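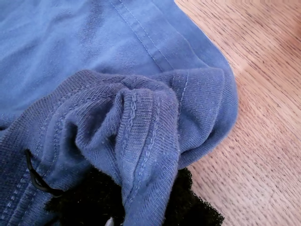
*Blue shirt on the folding table, neckband bunched, black fabric underneath (see item 2)*

**Minutes of the software meeting, Gisby folding project**

June, started at 10:15

Present: Anežka Tóth (chair), Junhao Pan, Toshio Hamada, Genji Fujimoto, Béla Tóth (minutes)

Apologies: none

### 1. Minutes of the last meeting

Accepted with one correction. In the part on the motion planner it was written that Toshio will remove the old joint limits file. Toshio has agreed only to move it to the archive folder. Béla corrects the text.

### 2. Segmentation of clothes

Junhao presented the results of the new segmentation model on the test set of 300 pictures. In 16 of them the mask is wrong in such a way that the planner would choose a bad grasp point. The other errors are small and lie at the outer border of the cloth.

The picture at the top of these minutes was discussed for a longer time. The model gives one single mask for the blue shirt and the black fabric under it. Junhao expected that the colour difference would be enough. His opinion is that the deep shadows in the folds of the blue cloth are taken as the same class as the black fabric, and after this the two regions are joined. Genji does not fully agree. He thinks the ragged border of the black fabric on the wood is the weak point, as the training labels were drawn there with straight lines.

It was decided to test both explanations separately. Junhao will train once with the shadow augmentation and once with the corrected labels, and not with both together.

Anežka asked what label should be given to the thin black cord which makes a loop at the left side. At present the labelling guide says nothing about cords and straps. Agreed: a cord gets the label of the cloth to which it seems to belong, and where this is not clear, the label "unknown". In this picture it goes with the black fabric. The small silvery-grey thing at the bottom also gets "unknown", and the planner must keep a distance from it as from any hard object.

### 3. Grasp point selection

Toshio reported on the grasp scoring. The present score gives high points to every fold that stands up from the table. For the blue shirt this means the twisted fold near the middle. Toshio does not want this fold as first choice, because the ribbed neckband is gathered there and the gripper would take several layers at once. He would prefer the rounded edge on the right side, where the shirt meets the bare wood.

Genji remarked that the cloth is folded over on itself at that edge too, so the number of layers is also more than one. Toshio answered that for a first lift this is acceptable, and that the layers can be separated in the second step. There was no full agreement. The score will get a new term for the distance to seams and ribbed parts, with a weight that can be changed in the configuration file. The default weight is zero until the tests are finished.

The hem detector was mentioned briefly. The two parallel rows of light blue stitching are a good sign for a hem, but the chain stitching near the neckband could give false hits. Béla will add a test case.

### 4. Planner and timing

Anežka has moved the planner to the new Riltico interface. Replanning after a failed grasp now takes 2 seconds in the simulator, before it was 4. On the real arm it has not been measured yet. Genji asked that the log files keep the old names until his scripts are changed, and this was accepted.

The collision model of the table still has the wrong height. The correction exists in a branch but it was not merged, as the tests on the build server were red for another reason.

### 5. Annotation tool

The tool loses the undo history when the window is resized. Two people from Indberg have reported the same. Béla could repeat the error on his own computer and will look at it after the test case from item 3.

### 6. Tasks

- Junhao: two separate trainings, results in one table
- Genji: correct the labels along frayed borders, add the rule for cords to the labelling guide
- Toshio: new term in the grasp score, default weight zero
- Anežka: merge the table height, measure replanning on the real arm
- Béla: test case for chain stitching, undo error, correction of the last minutes

### 7. Any other business

Toshio will be at Sugiyama when the next meeting takes place and joins by phone. Genji asks everybody to write the configuration version in the report when a test fails.

Meeting closed at 11:40.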